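Wanted: people to spend an evening driving a kitchen robot

Our fall open day is coming up in September, and for the first time we're handing over the controls. The Murnik lab at Dramau is looking for participants to come in, try the simulated kitchen, and help us show it to everybody else who walks through the door. If you've ever wondered what it feels like to tell an arm to pick up an apple and then watch it think about it, this is your chance!

No background needed. We mean that. At the spring demo one of our best drivers was a retired school bus driver who had never touched a game controller, and she came back twice. We'd love a mix of ages and jobs (you do have to be 18 or over to sign up as a participant, though anyone can come and watch).

What you'd be doing

You'll work in pairs at one of our stations, taking turns. One person moves the arm around a virtual kitchen while the other reads out the task card – put this over there, line those up, leave the kettle alone. The arm on screen follows your hand, and so do the gripper fingers, once you get the hang of the trigger. Each turn is short and then you swap. After a break with coffee and sandwiches, you'll do a second round with open day visitors looking over your shoulder and asking you questions, and that's the part we're most excited about. People ask other visitors things they would never ask us. 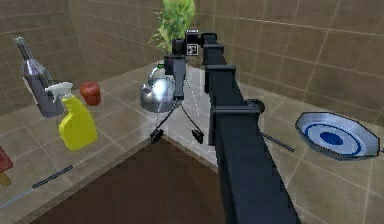 The kitchen program is called Numton, and we've been building on it for a good while now. For the open day there will be 400 task cards in the box, so two pairs sitting side by side will hardly ever be doing the same thing. Some are very easy. A few are mean, and the people who wrote them are quite proud of that.

Afterward we'll sit down together and talk about what felt natural and what drove you up the wall. Please be blunt. The last group told us the wrist turned the wrong way for left-handed people, and they were right, so that's been changed.

When and where

Thursday, from 5:30 p.m. until 9 p.m., in the Nimri building, second floor. Doors open to the public at 7. The elevator works, the stations can be raised for anyone standing and lowered for wheelchair users, and there's free parking behind the building after 5.

What you get

A $40 gift card, supper, and a slot to bring two guests in before the public hours start. You also get to keep your own replays, if you'd like to have them.

Good to know before you sign up

Moving pictures on a large screen make a few people queasy. If that's you, tell us and we'll set you up at a smaller one. We save the movements of the arm from each session but no video or sound of you, and you can ask us to delete yours at any time. You'll get the consent form by email ahead of the evening.

How to apply

Stop by the Nimri front desk or call and ask for extension 579. Tell us your name, whether you're left- or right-handed, and whether you're coming with a partner or want to be paired up. We answer every message, usually within a couple of days. If the evening fills up we'll keep a waiting list – people do drop out, so it's worth being on it.

Related items
Open day: full program and map
Student helpers needed for setup and front desk
Bring your class: school visits to the Murnik lab
Numton spring demo: what visitors told us
Getting to the Nimri building by bus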